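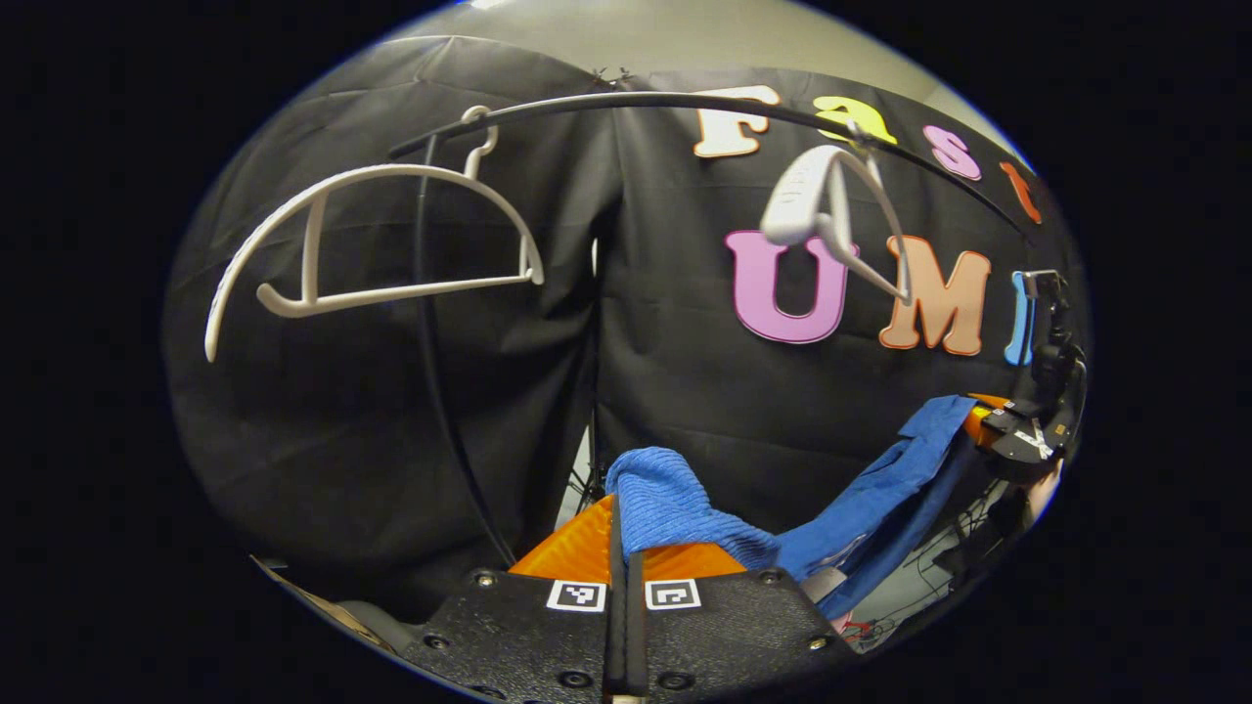
Scanlon Hall gets its stage back

Good news for anyone who has missed the Scanlon Hall variety nights as much as I have -- they're coming back in October, and I've already booked my seat (aisle, near the radiator, don't even think about it).

If you're new round here, the hall shut its main room last winter when damp got into the floor under the stage. I went to the very last show before it closed and you could feel the boards bounce whenever the tap group came on, which was thrilling in all the wrong ways. Since then everything has been squeezed into the upstairs room at Esura House, and lovely as the people there are, you can't do a pantomime horse under a ceiling that low. They tried. The horse lost an ear.

The repairs have been done by Druva, the joinery firm out on the Trendis road, and they've put in a whole new floor and widened the steps on the left-hand side. There are two proper dressing rooms now too, where before we had one and a corridor with a coat rail in it. I got changed in that corridor for a carol concert once and met most of the front row on their way to the loo.

The first night back will have 100 seats, all on the flat, with spaces for wheelchairs at the front and at the side. When I rang the box office 42 had already gone, so I wouldn't hang about. Doors are at half past six and the show starts at seven, with a break in the middle for tea and, I'm promised, the good flapjacks.

There's still room on the bill if you fancy a go. Singers, jugglers, poets, bad magicians (I say bad, I mean the fun sort) -- put your name on the sheet in the foyer or leave a message with the box office. Acts get ten minutes each and you'll need to bring your own music. The piano is back from the tuner but the top two notes still stick, so pick your key with care!

Tickets can be bought at the hall any weekday morning or from the front desk at Esura House, which is open a bit later. Parking is on the Trendis road side for now, as the skip is still sitting in the back yard.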